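Clireo Dishwasher Owner's Guide
Section 4: Loading, Unloading and Everyday Use

Welcome to the part of the guide you will come back to most. By now your Clireo should be level, connected and rinsed through once with nothing inside it, as set out in Section 3. If you skipped that first rinse, please go back and run it before you put your own dishes in. It clears out the bit of dust and packing residue that settles inside every new machine on its way to your kitchen.

We have written this section for all the people in a household who will ever touch the dishwasher, so some of it may feel obvious to you. Bear with us! A good many of the calls that reach our service desk are about loading, and most of them are sorted out over the phone by moving a bowl.

4.1 Before you load

1. Scrape plates and bowls into the trash or compost bin. There's no need to rinse them under the tap. The detergent works best when it has a little something to work on, and you will save water too.

2. Look out for the things that don't melt away in a wash: toothpicks, fruit stickers, bones, olive pits, the paper labels off jars. These travel down to the filter and sit there.

3. Pour leftover drinks and soup into the sink, not into the bottom of the dishwasher.

4. Soak anything with burned-on food for 20 minutes in warm water. Oatmeal and rice are the worst offenders, along with egg that has been left overnight (we have all done it).

5. Open the door fully and let it come to rest on its hinges. Pull out the lower rack first, then the upper one, and check that nothing has been left behind from the last load.

CAUTION: The open door is built to carry a full lower rack. It is not a step or a seat. Keep small children away from it, and close it when you leave the room, even if you only mean to be gone a moment.

4.2 Loading the lower rack

The lower rack is home to the heavy and the dirty: dinner plates, serving dishes, pots, mixing bowls.

1. Stand dinner plates upright between the tines, all facing the center. Leave a gap between large plates if you have room to spare.

2. Tilt bowls so that the inside faces down and toward the spray. A wide, shallow bowl often looks settled when it is really leaning on its neighbor, and two bowls nested together will come out with a ring of food between them — give each one its own row.

3. Put pots and pans along the sides with their handles pointing in. Turn them upside down.

4. Fold down the rear tines if you need a flat space for a casserole dish. Squeeze the two clips at the base of the row and press gently. They click when they are down and click again when they come back up.

5. Spin the lower spray arm by hand before you slide the rack home. If it knocks against something, move that item. This takes one second and prevents more bad washes than any other habit we know of.

NOTE: Cutting boards and large platters should go at the outer edge of the rack and never at the front, where they can block the detergent door from dropping open.

4.3 Loading the upper rack

1. Place glasses and mugs upside down in the rows between the tines. Please don't hang them over the tines themselves, as this can leave a mark on the inside of the glass and may chip the rim.

2. Small bowls, saucers and dessert plates can go here as well, tilted a little so that water runs off the base.

3. Lay long utensils such as ladles and spatulas flat along the side. Sharp knives that are marked dishwasher safe should lie flat too, with the blade turned away from the person unloading.

4. Check the height. The upper rack has two positions. Lift it evenly with a hand on each side until it clicks to raise it; to lower it, press both side levers in together and ease it down. If one side sits higher than the other, the rack will stick when you push it in.

5. Spin the upper spray arm, just as you did the lower one.

4.4 Detergent and rinse aid

1. Make sure your hands are dry. Drop one tablet into the main cup, or fill it with powder to the line, and slide the lid until it clicks.

2. Fill the rinse aid chamber until the window turns dark. It will last for a good number of washes, and the light on the panel will come on when it wants topping up.

3. Wipe away any rinse aid you spill. It foams, and too much foam can stop a cycle partway.

We test our own machines with Plimer tablets and Plimer rinse aid, but any detergent made for dishwashers will do the job.

WARNING: Never use hand dish soap in the dishwasher, not even a drop to tide you over until you get to the store. It will fill the tub with suds and may push them out around the door.

4.5 Choosing a cycle

Everyday: The one to use for a normal mixed load.
Pots: Washes at 70 degrees Celsius, for greasy pans and baked-on dishes. Leave your plastic containers out of this one.
Glass: A gentler, cooler wash with softer spray.
Quick: For lightly used dishes that you need back soon. It has no drying stage, so expect to reach for a towel.

Press the button for the cycle you want, close the door firmly, and wait for the beep. You can add a forgotten spoon in the first few minutes: open the door a crack, let the spray stop, then open it the rest of the way. Stand back a little as you do, for there may be steam.

4.6 Unloading

It is a nice moment, opening the door on a clean load, and it goes best if you don't rush it.

1. Wait for the end signal, then open the door a hand's width and leave it for a while. Dishes are at their most fragile when they are hot, and they dry much better with some air moving over them.

2. Empty the lower rack first. If you begin at the top, any water sitting in the base of a mug will drip onto the dry plates underneath, and you will find yourself drying everything twice.

3. Clear a stretch of counter beside the machine before you begin. Stacking as you go saves a lot of walking back and forth to the cupboards.

4. Keep your dish rack handy for the odd piece that is still damp.

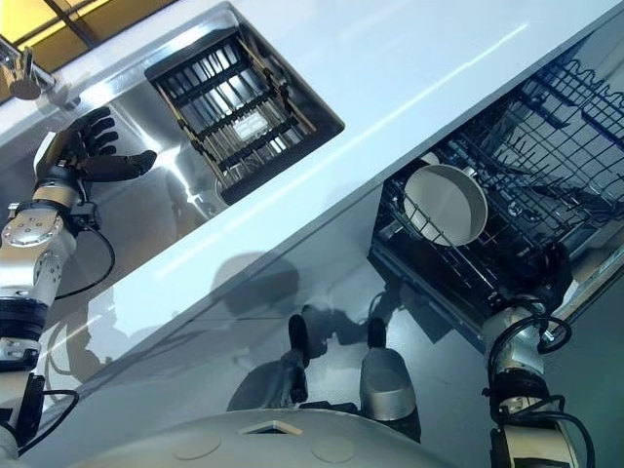
Many of our customers like to keep a small rack in or next to the sink for just this purpose, and we think it is a fine idea. Lids, plastic tubs and anything with a deep rim at the base tend to hold on to water, and a few minutes in the rack will finish them off. The Bavavau folding rack is a good fit for most single sinks, though whatever you already own will serve you just as well. Leave the drain clear underneath so the drips have somewhere to go.

5. Push both racks back in and close the door until it rests against the latch. If you won't be running another load that day, leave it very slightly open to keep the inside fresh.

CAUTION: If you find a chipped or broken dish, put on a pair of thick gloves before reaching in. Remove the lower rack and check the filter and the floor of the tub for pieces before you run the machine again.

4.7 Caring for the racks and filter

1. Once a week or so, lift out the lower rack, turn the filter to the left and pull it straight up. Rinse it under warm running water and use a soft brush on the mesh. Put it back and turn it to the right until it stops.

2. Run a damp cloth around the door edges. The spray doesn't reach there, and crumbs do collect.

3. Look over the rack coating now and then. If a tine has lost its tip, cover it with a rack cap to keep rust from getting started. Akpan caps, sold in packs at most hardware stores, fit every Clireo rack.

4. Every couple of months, run the Pots cycle with no dishes and a dishwasher cleaner in the lower rack. December is a good time to fit in an extra one, before the big dinners begin.

4.8 If the dishes don't come out as you hoped

Gritty glasses: Clean the filter, then check that the upper spray arm turns freely.
White film: Top up the rinse aid. In hard water areas, raise the rinse aid setting by one step (see Section 5).
Food left in bowls: They were most likely nested or facing up. Try them again with a row to themselves.
Tablet not dissolved: Something in front was holding the detergent door shut. Move tall items to the side.
Wet plastics: This is normal. Plastic cools quickly and doesn't dry the way china does. Give it a shake and stand it in the rack by the sink.

If none of this helps, turn to Section 7 for the full list of panel codes. Have your model number ready when you call us; you will find it on the inner edge of the door, on the left as you face the machine.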